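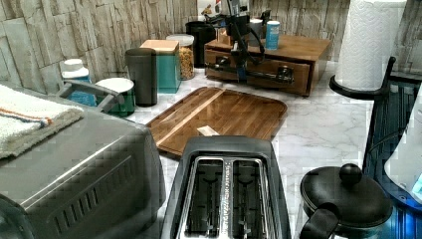
Unit 4 compares two parallel-jaw grippers, the Grimis and the Monti, on the same arm with the same controller settings. The test task is opening a small drawer in a kitchen. A drawer is a good first test because the load is low and the contact is hard to get right. The approach direction matters a great deal, and you should write it down for every trial. With the gripper horizontal and held just in front of the wooden organizer, the fingers travel along the drawer face, and a small height error moves them past the pull. The paper towel holder stands on the right, so a sideways approach also has less free space on that side. Put both facts in your trial plan before you move the arm.

Reading before the lab: Latrice Dvorak's notes on contact and compliance, sections 2 and 3. Femi Onuoha will run the lab. Questions about the controller go to Costel Munteanu.

## 4.1 What we are comparing

| | Grimis | Monti |
|---|---|---|
| Maximum opening | 95 mm | 95 mm |
| Finger pads | ribbed rubber | smooth silicone |
| Finger tips | square | tapered |
| Force setting | 20 N | 20 N |

The opening and the force setting are matched on purpose. If you change one of them partway through, start the set again. The remaining differences are the pads and the tips, and we will not be able to separate those two in this unit. Ecaterina Costache's group swapped the tips between bodies last May and their results are in the course folder.

One trial is one approach, one grasp and one pull. Re-grasping is a failed trial even if the drawer opens in the end. Log it as "R" so that it can be told apart from a miss ("M") and a slip ("S"). A slip means the fingers closed on the pull and then came off during the motion.

## 4.2 Approach from above

In the second setup the arm comes down vertically toward the drawer front. The fingers then reach the pull from the top, and the error that matters most is depth - how far the fingers are from the face of the drawer. Too close and a finger tip presses on the wood. Too far and the jaws close on air.

Both approaches use the same target point, taught by hand at the center of the pull. Teach it once per gripper. The tapered tips are longer, so a point taught with the Grimis can't be reused with the Monti.

Two things to watch on the vertical approach:

- The organizer has items standing on top of it, including a can. Keep the wrist and the cables clear of them on the way down. A cable that catches will pull the arm off its path before the force limit trips.
- There are two drawers, so the log must say which one was the target. Name it by its position on the front, never "first" or "second".

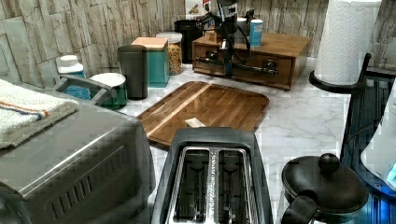 ## 4.3 Camera and logging

The camera stays in one position for a full set. If it gets bumped, note the trial number and stop until Femi has checked the calibration. The Latel software saves a clip for each trial and numbers it without a break, so clip 1317 may belong to your group and 1318 to the next. Write the clip number on the sheet as you go.

Glossy surfaces give bad depth readings. On the cutting board there is a bright diagonal streak of reflected light, and depth values there should not be used for setting the counter height. Pick a dull patch of the counter instead, and mark it in the first clip.

## 4.4 What to hand in

1. The trial sheet, one row per trial, with gripper, approach, drawer, clip number and result.
2. A table of success rates for the four combinations of gripper and approach.
3. Half a page on the slips. Say at what point in the pull they happened and whether the pads or the tips are the more likely cause.

Viorica Crăciun marks the sheets and will return any with missing clip numbers.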